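Table Night at Tusira: Frequently Asked Questions

Everything we get asked about our monthly board game swap and play evening in Terkovport, answered by Thenmozhi Subramaniam and whoever was standing near the kettle.

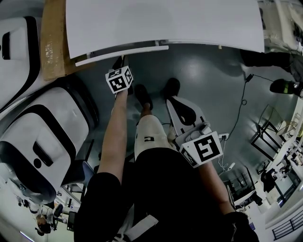

First, welcome! If you found us through the library flyer or a friend who won't stop talking about tile-laying games, you're in the right place. Read what you need and skip the rest. Most people come along without reading any of it and have a lovely time.

What is Table Night?

An evening of board games and card games, with a swap shelf running alongside. You bring a game you're done with, you take home one you haven't tried, and in between you sit down and play. We meet once a month in the big room at Tusira, upstairs from the bike shop on Pai Street.

Do I have to bring a game to swap?

Nope. Plenty of regulars have never swapped a thing. If you do want to use the shelf, it's one in, one out, up to 3 games per person each evening. We used to let people take as many as they liked and the shelf was bare by 7:30.

What condition do swap games need to be in?

Playable! A missing pawn is fine if you've put in a button or a bean to stand in for it, and please write that on a sticky note on the lid. Scuffed boxes are fine. Missing rules are fine if the rules can be found online. Please don't bring jigsaw puzzles with missing pieces. We love jigsaws, but we've had our hearts broken at piece 1,437 of 2,000 (it was a lighthouse, and there was no light).

Do you take jigsaws at all, then?

Yes, if you've put it together yourself and know it's complete. Anything up to 1,000 pieces goes on the bottom shelf. Bigger ones go in the crate by the door.

I don't know the rules to anything. Is that a problem?

It's the best way to come! Somebody at nearly every table loves teaching, and learning a game from a person is so much easier than squinting at a booklet. Look for the tables with a yellow card standing up on them. That means "we're starting something from scratch, sit down."

What kind of games get played?

It changes every month. There's usually a word game going, a couple of farming or trading games, and one very loud table of bluffing. Sotia, our two-player corner, is quieter and has the comfy chairs (it's named after a card game that one of our founders made up and that we still play, rules taped to the wall). If you like long games, get there when the doors open at 6 and say so at the welcome desk. We'll help you find others who want to settle in.

Can I bring kids?

Please do. Kids under 12 need a grown-up with them, and the first hour is the best time for families. After 8 the games get longer and the bluffing table gets sillier.

How much does it cost?

It's free. There's a jar for tea and cookies.

Can I bring food?

Dry snacks, yes. Anything with sauce or orange dust stays at the back counter, along with any drink that doesn't have a lid. Card sleeves only do so much.

Is the room accessible?

There's an elevator from the side entrance, and the doorbell beside it rings at our desk. Tables vary in height, so tell us what works and we'll save you a spot. We also have large-print cards for a few of the favorites and a set of card holders for anyone who finds it tiring to hold a hand.

I'm coming by myself. Will it be awkward?

Maybe for four minutes! Then someone will need one more player. Thenmozhi first came alone, in the rain, holding a copy of a train game she didn't understand, and she now runs the teaching tables. Come say hi to her if you'd like to be introduced around.

Can I borrow a game from the club library?

Yes, for a month at a time. Write your name and phone number in the green notebook, and count the pieces before you leave and again before you bring it back. The count sheet is inside each lid.

Can I test a game I'm designing?

We'd love that. May is our homemade games evening, but you can ask for a table any month. Pencil and index cards are plenty. Tell people how long it will take and let them be blunt with you afterward.

What if I can't stay the whole evening?

Come for an hour, or just drop by the swap shelf. Short games live in the blue basket next to the welcome desk, and most of them finish in twenty minutes.

When do you pack up?

Last games should be wrapping up by 10. Extra hands with the chairs are always welcome, and the stacks go against the back wall, under the coat hooks.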